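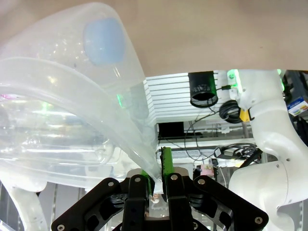 What do you get when you lease a Solico two-arm station?

Two arms, two parallel grippers with soft pads, the control software, one day of setup on site and a service line that answers during working hours. The table, the shelving and the parts bins are up to the customer.

UNIT 6: BUYING A HANDLING STATION
Course handout, Applied Automation, January intake
Instructor: Raymonde Fraser
Lab: Jolien Timmermans

Read this before the lab. Bring it with you, along with the data sheet from Unit 5. The lab opens at 8:30.

6.1 The case

The case for this unit is Edow, a mail-order supplier of craft materials in Flumstead. Edow ships beads, yarn, felt and small tools. Most of the stock arrives in bulk and goes out in plastic bags. Rogério Moura runs the packing floor and wants to know if a leased station can take over part of the bag handling on the late shift.

Edow has two offers on the table. One is from Solico, for the two-arm station we use in the lab. The other is from a small integrator, Moura (no relation to Rogério -- the name will come up again, so keep them apart in your answers). Moura offers one arm with a suction cup, sold outright.

Your job is to write the review that Edow would read before signing. Keep to what you measured or what is in the offers. If you did not test something, write "not tested."

6.2 What bags do to a robot

Boxes are easy. A box has flat sides, known edges and a weight that stays in the same place. A bag has none of these. The film folds, slides on itself and changes shape when it is lifted. The contents move to the bottom or to one corner.

Film also gives cameras trouble. Clear film shows what is behind it. Frosted film hides part of the contents and throws bright spots back at the lens. A vision system trained on cartons will often place the edge of a bag in the wrong spot, or report two bags where one is folded over.

For a parallel gripper, the best place to hold a filled bag is usually the neck. Gathered film is thick enough for the fingers to close on, and the load hangs straight below or swings to one side in a way the arm can allow for. Holding the flat side of a bag takes more luck. The fingers either pinch a thin fold, which slips, or press on the contents.

Suction is a different matter. A cup needs a smooth patch with no leak. On a tight bag it works well. On a slack one the film wrinkles under the cup and the seal goes. Some suppliers answer this with a bellows cup and more air flow. Ask what the extra air costs to run.

6.3 The Solico offer

Terms as given in the offer to Edow:

Monthly lease: 3321
Setup, one time: 1000
Replacement finger pads, box of ten pairs: 155
Extra training day: 459

All prices are in dollars, before tax. The shortest lease is twelve months. Service visits are included, but travel is billed when the fault is found to be the customer's. Read that clause twice. The offer does not say who decides.

The pads are a wear part. Solico rates them by closing cycles, and the rating was made on cardboard. Film is gentler on the pad surface but needs more closing force, so the rating may not carry over. Sandro Sanna, who wrote the offer, confirmed to us that Solico has no cycle figure for film. Put this in your review as an open point.

The control software comes in two levels. The base level lets an operator teach positions by moving the arm by hand and then play them back. The upper level uses the wrist cameras to correct the grip point. Only the upper level is worth testing for bags. It is in the lease price above.

6.4 The Moura offer

Moura has sent a quote for the hardware and a separate quote for installation, and the second one is still in draft. You will get both in the lab. Do not compare the Moura purchase price with one month of the Solico lease. Pick a period, state it, and work out both costs over that period. Thirty-six months is a fair choice, but you may pick another if you give your reason.

For the Solico side over 36 months, the lease comes to 119,556. Add the setup for 120,556. Pads and training go on top and depend on your own assumptions. Show them on separate lines.

6.5 Lab procedure

Work in pairs. One person runs the station, the other writes. Swap at the halfway point.

Check the emergency stop before anything else. Press it, confirm that both arms hold, reset it, and sign the sheet by the door.

Load the grip routine named NECK_2. Do not use NECK_1, which is the older version and closes too far.

Place the first test bag by hand with the neck pointing toward the arm you are using. Run the routine at 25 percent speed. Watch the fingers as they close. If the pads meet at an angle, stop and call Jolien.

When the bag is held, lift it ten centimeters and wait five seconds. Write down one of these results: held, slipped, dropped, missed. A slip means the neck moved in the pads but the bag stayed up. Do not write "OK."

Repeat twelve times with the same bag, then change to the next type. There are three types in the tray: clear, frosted and printed. After that, repeat the whole set at 60 percent speed.

Keep your hands outside the marked area while the arms are powered. Tie back long hair and take off lanyards. Loose film on the table should be cleared between runs, as a scrap under the bag changes the grip height.

6.6 Notes on scoring a product

A review is read by people who have to decide something. Rogério has no need for a history of grippers. He needs to know which bags the station can pick up, how often it fails, what happens on the floor when it fails, and what he will pay.

Failure is where most student reviews are thin. A missed grip costs a few seconds. A dropped bag of beads can stop a shift while the floor is swept. Both count as one failure in the supplier's figures. Keep them apart in yours.

Be careful with speed claims. The supplier's cycle time starts when the fingers reach the bag and ends when they let go. On a packing floor the cycle also includes finding the bag, moving to it and getting back. Time the whole thing with a stopwatch and say where you started and stopped.

Noise, floor space and cable routing belong in the review too. Last term Nivaldo Aguiar's group measured the reach of both arms with the doors of the supply shelf open and found that the left arm had to take a longer path. It was one line in their report, and Edow asked more questions about it than about the price.

6.7 To hand in

One review, four pages at most, with your results table attached. Name the software level and the routine you used. State the period for your cost comparison on the first page.

End with a recommendation: lease, buy, wait or neither. "Wait" is allowed only if you say what Edow should wait for.

Questions about the offers go to Raymonde. Questions about the station go to Jolien, who is in the lab until 4:30. Late work loses one grade step per day.

Reading for Unit 7: chapter on acceptance tests, first half only. Skip the section on conveyor timing -- we will cover it after the site visit.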